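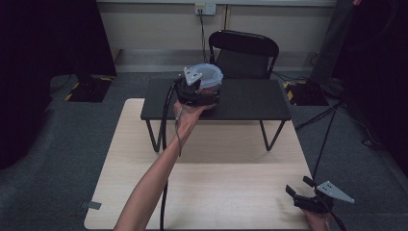 手持夹爪夹着的透明圆罐，浅蓝色盖子

Flekalbridge 用后感，写得比较急，想到哪写到哪。

先说结论吧省得你们往下拉：做 Potthorpe 的地图和小型物件包，可以买。做剧本的，先别买，等。做大型整合包的，看完中间那段再说。

背景交代一下。Potthorpe 的老编辑器大家都用过，就是游戏自带那个，F8 打开，右边一列灰按钮。我从那个编辑器入的门，骂了它好几年，也用它做完了我所有上架的东西。九月换到 Flekalbridge，一直用到现在，中间断过一阵子，回去用老的，又换回来。所以下面说的都是正经做东西时碰到的，没有专门去测跑分什么的。

Flekalbridge 是 Tridanel 出的，独立程序，要单独买，不从游戏里启动。我买的时候 29 块（欧元），含一年更新，过了一年还能用，只是停在那个版本。Tridanel 之前做过一个贴图批处理的小工具，我没用过，听说一般。

安装

没什么好说。下载，装，指一下游戏目录。它会扫一遍你已经订阅的所有内容，第一次扫很慢。我订阅的东西多，扫的时候去烧了壶水，回来还在扫。扫完生成一个本地索引，以后就快了，打开基本三四秒。

注意一点：游戏目录路径里不要有中文。我原来装在"游戏"这个文件夹下面，索引能建，预览全黑。论坛上翻了半天，有人说改英文路径，改了就好了。说明书里没写。一个卖到海外的软件二零多少年了还不认中文路径，服了。

界面

左边是资源树，中间视口，右边属性。下面一条是输出日志，默认收起来，建议你展开，一直展开，别收。后面讲为什么。

界面语言有简体中文，翻译大概八成能看。"烘焙"翻成了"烤"，"锚点"有的地方叫锚点有的地方叫定位针，"吸附"在菜单里叫"粘住"。粘住网格。看习惯了还挺可爱的。但是快捷键设置那一页完全没翻，而且把中文切上去以后那页的英文会被截断，只看得到前半截，所以改快捷键要先切回英文，重启，改，再切回来，再重启。

深色主题有，浅色主题也有，我用浅的。字号可以调，调到最大属性栏会挤掉滑条，只剩数字框。

摆放物件

这个是重点，也是我掏钱的原因。

老编辑器摆东西，一个一个摆，旋转只能按十五度跳，想要随意一点的角度得去改文件。Flekalbridge 这边可以直接拖，可以自由旋转，按住 Shift 才跳。可以框选，可以成组，组可以嵌套，组可以存成模板。模板存下来以后改模板，所有用到的地方一起变。就这一条，做街区的人应该懂。我那张渔港的图，栏杆全是同一个模板，后来觉得栏杆太高，改了一下，全图的栏杆都矮了。以前这种活我得干一个晚上。

刷子也有。刷草刷石头刷碎木头，密度、大小随机、角度随机都能调。有个"避开道路"的勾选，好用，但是只认原版道路，自己做的路面它不认，照样往上长草。我的办法是先在自定义路面下面垫一条原版土路，刷完再删掉土路。笨，能用。

对齐功能也全，左对齐顶对齐等距分布都有。等距分布有个毛病，选的物件里如果有一个是成组的，它按组的原点算，不按外框算，排出来一边宽一边窄。先解组再分布就没事。已经报上去了，回复说知道了。

地形

一般。抬高压低抹平都有，笔刷手感比老编辑器好，压感笔也认。但是水的部分几乎没动，还是得回游戏里的编辑器去弄河道。弄完存盘，再从 Flekalbridge 打开，它会提示文件被外部修改，问你要不要合并。选合并。千万选合并，别选"以本地为准"，那个会把你刚画的河全抹掉，而且撤销撤不回来。我损失了一条河，画了挺久的，拐弯的地方特别满意来着。

悬崖贴图在陡坡上会拉伸，跟老编辑器一模一样，估计是游戏引擎的问题，不怪它。
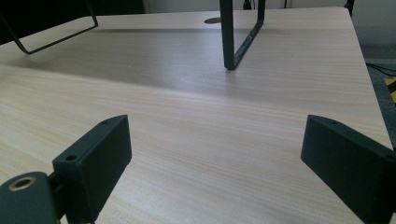
说回日志那一栏。为什么要一直展开：因为 Flekalbridge 报错不弹窗。保存失败不弹窗，贴图丢失不弹窗，打包超限也不弹窗，全都只在日志里写一行，黄字，跟普通提示一个颜色。我有一次连着改了两个小时，按了不知道多少次 Ctrl+S，标题栏的星号也消失了，结果磁盘满了，一次都没存进去。日志里整整齐齐一排黄字。星号消失是因为它把"尝试保存"当成保存了。

后来出了个小更新，磁盘满现在会弹窗了。其他的还是黄字。

自动备份默认是关的，去设置里打开，第三页最底下。备份默认放在系统盘用户目录里，吃空间，改到别的盘。

打包和上传

打包比老的快很多。老编辑器打我那张渔港要去泡碗面，现在面还没拆开就好了。而且可以增量打包，只改了一个物件就只重打那一个，这个做更新的时候很舒服，订阅的人也不用整个重下。

打包前有检查。检查项目挺细：缺贴图、重名、物件埋在地下、灯光重叠、路径断开。每条可以点，点了视口跳过去。埋地下那条太敏感，我故意埋了一半的石头它全报，列表拉不到底，真正的问题夹在里面看不见。可以按类型关掉，关掉以后又怕漏。我现在是先开着扫一眼，再关掉扫一遍。

上传走 Tridanel 自己的账号，绑定游戏账号以后一键发到工坊。封面图可以直接在视口里截，有个构图辅助线，三分法那种。更新说明可以写多语言，一个语言一个标签页，好评。

上传失败过，三次。一次是我网的问题，两次不知道。重试就过了。

物件数量上限

要专门说一下，因为群里老有人问。

标准版一张图最多放 3,786 个独立物件。数字很怪，我也不知道怎么来的，官方帮助页就这么写着，没解释。模板算一个，不管模板里面有多少东西，所以多用模板就不太容易碰到。刷子刷出来的草不算。灯算。声音触发点也算，这个比较坑，做氛围的人声音点放得多。

到了上限会怎么样：还能继续摆，编辑器里一切正常，打包的时候多出来的直接不打进去。日志里一行黄字。我第一次碰到的时候，上线以后有人留言说码头缺了一截，我还回他说不可能。

高级版没有上限，贵不少。我没买。做整合包的人估计绕不开高级版，所以前面说看完再决定。

剧本系统

唉。

这块是我最不满意的。老编辑器的剧本就是写文本，条件、动作，缩进，丑，但是快，查找替换都方便。Flekalbridge 换成了连线的节点图。小剧本很好看，拿来截图给朋友看特别有面子。稍微大一点就是一锅面条。我有一个任务线，玩家要帮灯塔看守找回丢掉的三封信，顺序随意，对话要跟着变。在老编辑器里大概两屏文字。换成节点以后缩到最小才能看全，缩到最小又看不清字。

没有查找。节点图里没有查找！想找某个变量在哪用过，只能一个个点。也没有注释框，可以放一个空节点改名字当注释用，但是空节点打包检查会报"路径断开"，于是又多一堆黄字。

可以导入老剧本，导进来的节点全部堆在左上角，摞在一起，要自己一个个拖开。有个自动排版按钮，按了以后排成一长条，横着的，非常长。

复制粘贴节点会丢连线。有时候丢有时候不丢，没摸出规律。我感觉跟选中的顺序有关，但是不确定。

我现在的做法：地图在 Flekalbridge 里做，剧本还是在老编辑器里写，最后合。合的时候剧本文件单独放一个文件夹，不要让 Flekalbridge 碰，它一碰就会转成节点格式，转过去就转不回来了。设置里有个"打开时转换旧剧本"，取消勾选，默认是勾上的。

官方路线图上写了要加文本模式，没写时间。

协作

我跟 Rafail Athanasiadis 一起做渔港那张图，他在希腊，我这边晚上他那边下午，时差还算凑合。Flekalbridge 的协作是锁区域的那种，地图切成格子，谁打开哪个格子就锁哪个格子，别人只能看。不能两个人同时改一处，不过我们俩本来也不需要。他做船，我做岸。

同步基本靠谱。问题是锁有时候不释放。他关机睡觉去了，码头那一格还显示在他手里，我干瞪眼。要等好几个小时才会自动放开，或者让他重新登录一下。他睡了怎么登。后来我们养成习惯，下线之前点一下"释放全部"，在文件菜单里，藏得深。

聊天窗也有，不支持发图。我们还是用别的软件聊。

版本历史挺好用，可以看每一格是谁在什么时候改的，可以单独回滚一格。Rafail 有天手滑把整片渔船转了个方向，全部船头朝着岸上，第二天我回滚那一格就行了，不影响别的。他倒是觉得那样也挺好看。

历史保留的数量有限制，标准版留最近 200 次保存。听着多，两个人都有狂按 Ctrl+S 的毛病，其实翻不了几天。重要节点自己打个标签，打了标签的不会被顶掉。

跟 Oyelaran 比

肯定有人问，先答了。

Oyelaran 是免费的，社区做的，我也用过一阵。它是插件，装在老编辑器上面，补了自由旋转、框选、成组。没有模板联动，没有增量打包，协作没有。但是剧本保留文本，还加了语法高亮和查找，就剧本这一块它完胜。

稳定性的话，Oyelaran 每次游戏更新都会坏几天，等作者修。作者修得挺勤快，不过总归是业余时间弄的。Flekalbridge 碰到游戏更新一般当天能用，有一次隔了一天。

内存占用 Oyelaran 小得多。老机器就别想 Flekalbridge 了，我这台 16G 内存，开渔港那张图再开个浏览器就开始卡。把预览阴影关掉会好很多，视图菜单里，第一个下拉。

如果你只是想摆东西的时候舒服点，没打算做很大，Oyelaran 够了，先用免费得，觉得不够再说。

如果你跟人合作，或者图里重复的东西特别多，Flekalbridge。

两个可以共存，我试过，没打架。但是不要同时打开同一个文件。

预览和实机的差别

视口里看到的跟游戏里看到的不完全一样。白天差不多，黄昏差得比较多，游戏里更橙。夜里的灯在视口里偏亮，我按视口调得刚刚好，进游戏一看，整条街黑乎乎的。现在我的经验是灯光强度在视口里看着过曝一点点，进游戏就正好。

雾完全不准。别在视口里调雾。

有一个"在游戏中打开"的按钮，会直接把玩家放在视口镜头的位置，省很多跑路的时间，这个老编辑器没有。缺点是每次都重新加载整张图。

远景模型的切换距离可以在视口里拖一个滑条实时看，我觉得做得很好，以前都是靠猜。

性能报告

工具菜单里有个性能报告，会给每个格子一个颜色，绿黄红。我的码头红了。点进去看是网子，渔网的模型面数太高，我一口气挂了一排。换了低面数的，变黄，再把几张网合成一个模板，绿了。这功能对我这种不懂优化的人非常有用，光看颜色改就行。

不过它给的建议文字很奇怪，机翻的，"请考虑让该网更少"。

它按中等配置的机器算，没法改目标配置。

手册和支持

手册是网页，英文，写得还可以，就是跟版本对不上，截图还是老界面的。视频教程有一个系列，是 Antigoni Giannakopoulos 录的，她是 Tridanel 那边的人，讲得挺清楚，语速慢，自动字幕也能看懂。推荐看讲模板嵌套的那一集和讲增量打包的那一集，其他的跳着看。刷子那集有点水，一半时间在刷花。

工单我提过五个。回得快的当天，回得慢的等了快三周，那个是关于中文路径的，最后回复说"已转交"。论坛里她也会出来回帖，等距分布那个毛病就是她回的。

中文用户群不是官方的，人挺多，500 人的群满了开了二群。里面有人整理了一份常见报错的对照表，比官方手册好使，黄字复制进去一搜就有。进群先看群文件再提问，不然会被说。

一些零碎的

撤销步数默认很少，自己改大。改太大会卡。

鼠标中键平移和滚轮缩放可以反向，分开设置，好。

手柄不支持。有人想要手柄吗，反正我不想。

资源树可以打颜色标签，可以收藏。收藏夹不能建子文件夹，全摊在一起，我收藏多了以后又得搜索，等于白收藏。搜索支持拼音首字母，没想到，好评。但是只对原版资源有效。

自己导入的模型，单位要选厘米。默认是米。选错了的话一个木桶会有灯塔那么大。我导过一次，镜头在桶里面，以为软件坏了。

贴图支持的格式比老的多，不用再自己转了。带透明通道的要勾一下双面，不然从背面看不见，叶子什么的尤其注意。

视口截图可以隐藏网格，快捷键 G，跟"成组"的快捷键冲突，哪个生效要看焦点在哪个窗口。我把成组改成了别的。

关闭程序的时候偶尔会卡住，进程在后台不退。下次打开提示已有实例在运行，去任务管理器结束掉。一周碰到一两回吧。

双屏可以把属性栏拖出去放到另一块屏上，重启以后位置会记得，但是如果第二块屏没开，属性栏就不见了，窗口菜单里重置布局。

键位习惯是可以导出的，换电脑的时候带上。

授权可以同时在两台机器上激活，笔记本上我也装了一份，只拿来看图和改改说明文字，真做东西带不动。

价格

标准版我觉得值。尤其是上面说的模板和增量打包，省下来的时间早就回本了。续更新的费用比首次便宜，到期前会发邮件提醒。不续也能一直用手上的版本，只是游戏一旦大更新可能就不兼容了，这点买之前想清楚。

打折有过，我没赶上，群里有人赶上了。不急的可以等等。

试用版可以用两周，功能全开，不能上传。建议先拿自己的旧图导进去试，别新建一张空图试，空图什么毛病都看不出来。导之前备份。

打分的话，摆放和模板给九分，打包八分，协作七分半，地形六分，剧本四分。剧本给四分是因为截图好看。

日志的黄字扣一分，哪一项里扣都行。

更新：写完放了两天没发，中间又出了一个小版本。节点图加了注释框。查找还是没有。快捷键那页还是没翻。上限没动。锁的自动释放时间据说缩短了，Rafail 那边还没更新，等他更了再试，有结果我在评论里补。

渔港那张图也快了，码头的灯还得再调一遍。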